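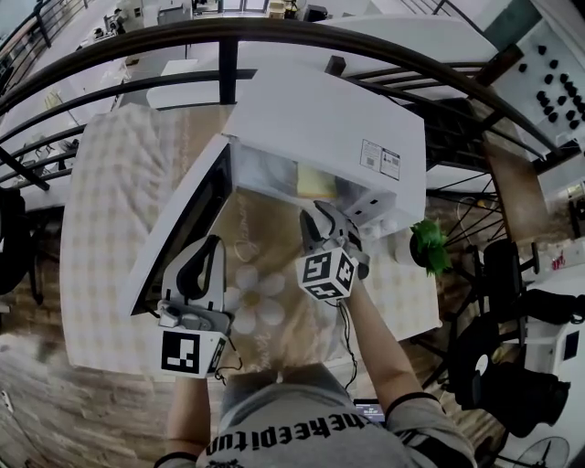

Home Guides Building Kitchen Points Contact

Section 2. Table-Top Microwave Oven: Placement, Daily Use and Care

Fri 10 May
Prepared by Jolanta Wieczorek, Skadomar Building Services
10 shares

This section applies to the table-top microwave ovens provided on the open floors at Makowska. It is to be read together with the manufacturer's booklet, a copy of which is held at the front desk. Where the two differ on a point of electrical safety, the booklet is to be followed.

2.1 Preparing the table

1. Select a level table that does not rock when pressed at the corners. Tables on an upper landing must stand clear of the stair railing, so that a person using the stairs can pass behind the oven without touching it.
2. Lay the tablecloth flat. The cloth must not hang low enough to be caught by a passing chair.
3. Place the oven at the center of the table, with the door facing the user. The door opens to the left. Check that it can swing fully open before anything else is put on the table.
4. Leave the top of the oven uncovered. The label there must remain readable.
5. Set a placemat on the cloth directly in front of the oven. Hot dishes are to be put down on the placemat and not on the bare cloth.

Note: Small potted plants and paper cups may be kept on the table beside the oven. They must not block the control panel or any vent opening.

Caution: Do not run the power cord under the tablecloth. Do not connect the oven to an extension cord shared with a kettle. The outlet assigned to each oven is rated for 3,000 watts and serves that oven only.

2.2 Heating food

1. Open the door fully and check the inside of the oven. Remove anything left there by a previous user.
2. Place the food in a dish marked as suitable for microwave use. Cover it loosely.
3. Close the door until the latch clicks.
4. Set the power and the time. The Lamia ovens supplied to the building have a full power of 1,000 watts; cooking times printed for weaker ovens should be shortened.
5. Remain near the oven while it is running.
6. When the oven stops, allow the dish to stand for one minute. Open the door and lift the dish out with both hands, using a cloth or oven mitts.
7. Close the door after use.

Caution: Metal trays, foil, cutlery and sealed containers must not be placed in the oven. If sparks are seen, keep the door closed, press Stop and unplug the oven.

Note: Blocks of frozen food are to be taken out of their outer wrapping and turned over halfway through defrosting.

2.3 Lighting and air

Food smells spread quickly on an open floor. The user is responsible for seeing that the air is moving before strong-smelling food is heated.

1. Switch on the ceiling lights over the area in use.
2. Switch on the air conditioner. The remote control is kept at the front desk.
3. If a standing fan is used as well, direct it away from the table, so that napkins and paper cups are not blown over.
4. Switch off the fan and the lights when the last user leaves.

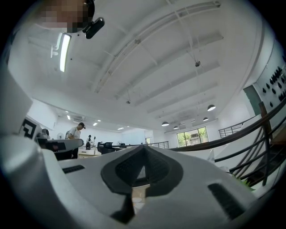
Figure 2. Ceiling lights, pendant lamps and wall-mounted air conditioner.

Note: Failed lamps are to be reported to Przemysław Sobczak. Users must not stand on chairs or desks to reach a fitting.

2.4 Cleaning

1. Unplug the oven and let it cool.
2. Wipe the inside with a soft cloth, warm water and a little dish soap. Do not use scouring pads.
3. Wipe the door window and the door seal. Food left on the seal can prevent the door from closing properly.
4. Dry all surfaces before the oven is plugged in again.
5. Shake out the placemat. Stained tablecloths go in the linen bag and are replaced from the Stadero supply cabinet.

Plants on the table are to be watered at the sink and returned once the pot has drained.

2.5 Faults and removal from service

An oven with a cracked window, a loose hinge or a damaged cord must be unplugged at once. Attach a "Do Not Use" tag to the door handle and inform Teodor Urbańczyk. The oven may be used again only after the tag has been signed and removed by Building Services. All ovens are inspected each December, and the inspection record is kept with the booklet.

Previous Next Back to Guides
2 comments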